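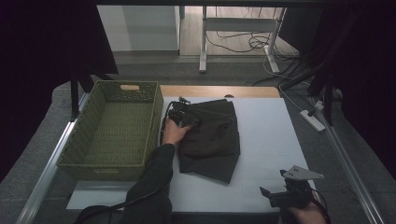

4. Setting up your Tuvau indoor clothesline

You've got the wall unit up, so now comes the fun part! Getting the lines out and the tension right takes very little time, and once it's done you can hang a full load in the hallway, the laundry or a spare room. You'll need the hex key from the parts bag, a pencil and a tape measure.

1. Pull all 6 lines out together by the grey bar. Go slowly the first time, as the reel is stiff when new.
2. Walk the bar straight across to the opposite wall. If it wants to drift to one side, let the lines back in and check that the wall unit is level (see Section 3).
3. Slip the bar over both hooks of the Skerkico bracket. You should hear two clicks.
4. Turn the tension dial clockwise until the lines stop sagging in the middle. A little bounce is good.
5. Mark the dial position on its rim with your pencil, so you can get back to it easily next time.

CAUTION: Never let go of the bar while the lines are out. The spring is strong and the bar will travel back fast. Keep kids and pets well clear.

4.1 Your first load

Start with a light load and spread it over all the lines, with the heavier things close to the walls where the support is best. Shirts can go on hangers if you use the clip-on stops.
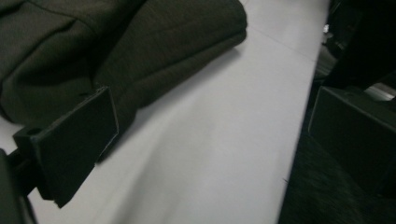 Airflow is what makes this line such a pleasure to use, and a bit of care when hanging really pays off. Leave a hand's width between pieces and open the window a crack if the weather allows. Shake every item out before you peg it. A thick, puffy fold like the one running through this olive-brown cloth holds moisture long after the flat parts are dry, so smooth those out with your palm first. Then peg at the seams, where marks won't show.

Knits are the exception to pegging. Drape them over two neighbouring lines so that the weight is shared, 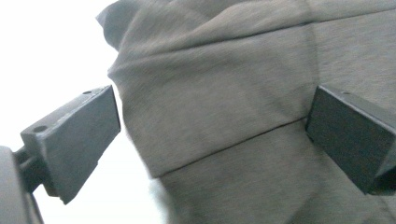 and turn them once when the top side feels dry. They keep their shape beautifully this way, and you can skip the ironing on most of them.

Note: Very heavy items such as doonas should go over at least three lines. Don't hang anything from the grey bar itself.

4.2 Looking after the lines

Wipe the lines with a damp cloth every November, or sooner if you see grey marks on light colours. Let them dry fully before winding them in. The Tetik reel is sealed and must not be oiled. After around 1,000 openings the lines may feel slack even with the dial fully turned; order replacement set 40 and follow Section 6 to fit it.

Guide revised 27 May 2025 by Somtochukwu Effiong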